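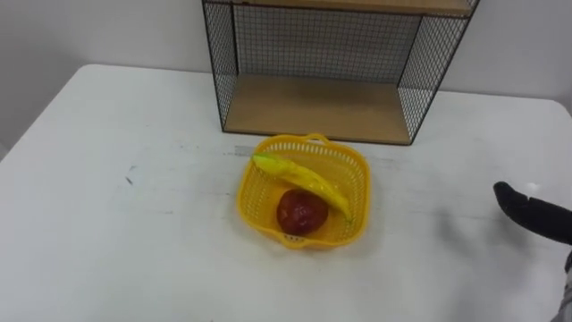

**1/** Wemo update for May. We spent Tuesday showing it one job over and over: banana, apple, yellow basket, shelf. One of us drives the arm by remote control, Wemo records the joint positions and the camera view, and the recordings go into training in the evening.

**2/** Total for the fruit task is now 187 demos. The target is 400. Anything where the driver hesitated for too long gets thrown out, and those don't go in the total.

**3/** The controller is a glove plus a wrist tracker. The glove does the fingers, the tracker does where the hand goes. There's a small delay between the two. You stop noticing it after ten minutes and then you notice it again when you're tired.

**4/** Hardest bit to drive is the thumb. On your own hand it just goes where it's needed. With the glove you have to open it much wider than feels natural, come in beside the fruit, then close. New drivers nearly always close too early.
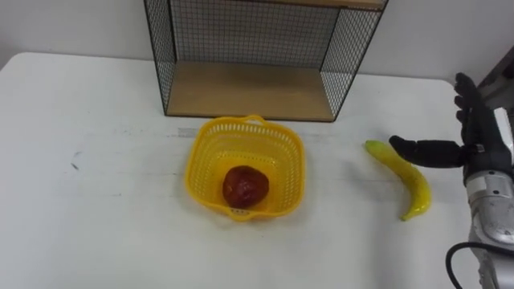 **Bianca Sârbu**
Teleoperation lead, Dritwood

**5/** Starting layout matters more than I expected. For this group of demos the banana goes on the table to the right of the basket and the red fruit stays inside. We turn the banana a bit each time. If it always lies at the same angle, the model learns the angle and gets lost when you change it.

**6/** We move the basket as well, but only by small amounts. The mesh shelf unit stays put at the back for now. Moving that is a job for the next round.

**7/** Gunvor Tangen asked why we don't just hold the arm and push it through the motion. We did that on the Wallin project and it's fine for a simple gripper. With a hand like this one you can guide the wrist but you can't pose four fingers and a thumb at the same time, and your own arms end up in the camera view.

**8/** We drive in blocks of 40 minutes and then swap. I tried doing two blocks in a row and my second lot was noticeably worse. Jerky approaches, late releases. I deleted most of it.

**9/** Software is Rernance for recording and playback. Demo 101 wouldn't open after the last upgrade, the rest were fine. If anyone else has had a single file go like that, please send me a message.

**10/** Next up is the same task with left-handed drivers on the right-hand glove, to see if their approach paths look any different. Will post the plots when I have them.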